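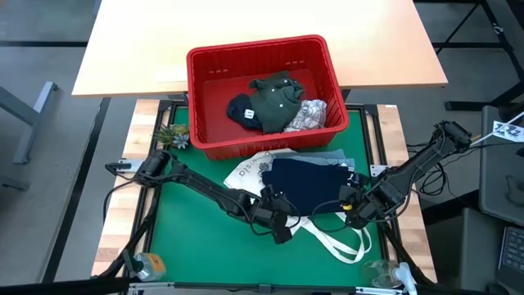 A reply to an earlier post of mine asked why anyone would fold a thing before it goes into a bag, when it comes out creased at the other end regardless. Fair question. It's taken me most of a cup of tea to answer, so it's going in a thread.

1/ The bag is a canvas tote. It's for the clothes that are leaving the house. The red basket is for the clothes that are staying but need something doing to them first. I've run the two side by side for a couple of years now and it's the only system I've stuck to.

2/ Folded things sit flat. A folded dark blue thing takes up the bottom of a tote and you can put five more on top. The same thing screwed up fills half the bag and then you're hunting for a second bag.

3/ Also the people at the other end have to unpack it. I did a stint sorting at the Flotilley shop and you could tell within a second which bags would be quick. Folded ones you could lift out in a block and go through like a pile of post.

4/ Creases don't matter. They steam everything anyway. Folding is for volume and for finding things.

5/ The basket is a different matter. I don't fold in the basket. Things in there are waiting for a button or a wash or a decision, and I'm going to pick them up and look at them again, so folding is work done twice.

6/ At the moment it's got a navy knit, a dark green shirt with a collar, and a white thing with a grey leafy or flowery print. All three have been in there longer than they should.

7/ The navy knit needs its cuff seeing to. The yarn I bought for it was from Irko and it's a shade too blue. In daylight you can tell. Under the kitchen light you can't. I mostly wear it in the kitchen.

8/ The green shirt I'd like to keep. It went tight across the shoulders and I've been pretending it will go back. I have told myself it gets until July.

9/ The white one I've got no excuse for. It needs ironing, that's all, and I don't like ironing.

10/ Someone's asked what sort of basket. Plain red plastic, rectangular, slots in the sides, thick rim. The rim is what you want. The ones with a thin edge dig into your fingers when they're full and they split at the corners after a winter or two.

11/ Slots are good as well. Anything slightly damp that you've thrown in by mistake gets some air. I had a solid-sided tub before and found a towel at the bottom of it that I had to throw out.

12/ I paid 3 pounds for mine at the hardware place on Zaltenwood Road. They had them in blue too. I wanted red so I'd stop losing it among the laundry things, all of which are white or grey.

13/ Size matters more than you'd think. A big basket lets you put off dealing with it. Mine is full after one decent go through the wardrobe, and then I have to sit down and sort it before I can start again.

14/ On totes. Everyone has too many. I counted once when we moved and I'm not telling you. Use the long-handled ones for donations, they go over the shoulder and leave you a hand for the door.

15/ Canvas is better than the thin cotton kind. Denim is heavy. A pair of jeans and a jacket will pull the stitching on a thin one before you get to the bus stop.

16/ Speaking of denim, it goes in next to last. Heaviest at the bottom is what my mum taught me and it's right for shopping, but a tote has no proper base and the weight pulls it into a point. Then everything slides down round it. I put something soft and flat in first, then the denim, then the light stuff round the sides.

17/ I realise that contradicts "next to last" if you've only got three things. With three things it doesn't matter what you do.

18/ How I fold for a tote: arms in, halves lengthways, then into thirds from the hem up. You want a rectangle a bit narrower than the bag. If it's the same width as the bag you'll be fighting it down past the handles.

19/ Lay the tote flat on the table first and fold on top of it. Then you can see the width you're aiming for and you don't need to measure anything. I started doing this by accident when there was nowhere else to put the bag.

20/ Then stand the bag up, hold one side open with your wrist and slide the pile in all together. Going one at a time makes them concertina.

21/ Reply asking about rolling. I roll for a suitcase. I don't roll for a tote because rolls shift about when you're walking and they end up upright like bottles. Fine if it's a short trip to the car.

22/ Another one asking what's worth giving at all. My rule is whether I'd hand it to a friend without saying anything first. If I'd have to say "it's only got a small mark", it goes to textile recycling. The Lo bank behind the library takes anything clean, holes and all.

23/ Clean is the bit people skip. They do mean it. One wet or dirty thing and the whole lot round it gets dumped.

24/ Check pockets. In my time at Flotilley I took out tissues, a door key, a great many hair grips, a train ticket from years back and one very old mint. Somebody must have missed that key.

25/ Do up the buttons on shirts before folding. Top one, middle one, that'll do. The collar holds its shape and the front doesn't slide open when it's lifted out. You don't need to do every one.

26/ Zips up on everything. An open metal zip will catch a knit and then you've spoiled two things.

27/ Knits never on hangers while they wait. They grow at the shoulders. Bunched up in a basket for a month does them less harm than a hanger does in a week, in my experience, though I'm sure somebody who knows more about wool will be along to correct me.

28/ Somebody has. They say a month bunched up is an invitation to moths. Yes, all right. Fold the knits if they're going to be there a while, and give them a shake now and then.

29/ I keep a bit of paper in the basket handle slot with what each thing needs. Cuff. Button. Iron. Sounds fussy. Before that I would pick up a shirt, look it over for two minutes, fail to see what was wrong with it and put it back in the wardrobe. Then I'd find out at work.

30/ For anyone wanting numbers, I did keep a tally last year, pencil on the inside of the cupboard door. 80 things went in the basket. 62 came out mended or washed and went back in the wardrobe. The rest were given away or recycled, except for the ones that are still in there.

31/ The most common job by a long way was buttons. After that, hems. Almost none of it needed a machine. A needle, a reel of black, a reel of white and a reel of navy will see you through nearly everything.

32/ I'd do it at a table if you can. I used to do it on the bed and then it would get to half past ten at night and the whole lot had to go on the floor so I could sleep, and in the morning I'd pick it all up again in no order at all.

33/ A table also gets needed for dinner, so there's a limit on how long you can leave it.

34/ Question about children's clothes. Separate bag, and write the age on a bit of masking tape on the outside. Sorting little vests by size from the labels is miserable when the labels have been cut out. They've nearly always been cut out.

35/ Question about whether the shop wants the tote back in circulation or whether you should ask for it back. Mine sells them on for pennies, so I leave it. If it's one you like, say so when you hand it over, before it goes through to the back. They won't mind.

36/ And don't leave bags on the step overnight. It rains, or a fox gets in, and then it's a skip load. Ring first as well. Flotilley stops taking clothes when the back room's full and they'd prefer to tell you on the phone.

37/ I should answer the original question properly, as I've wandered off. Why fold when it'll be creased when it comes out — because it takes me ten seconds a garment, I get twice as much in, and I carry one bag down the hill where I used to carry two. The hill is steep.

38/ Last reply I'll get to tonight: yes, you can donate hangers, but tie them together, and not the wire ones.

39/ Right, I'm going to go and iron the white one. The green shirt can wait.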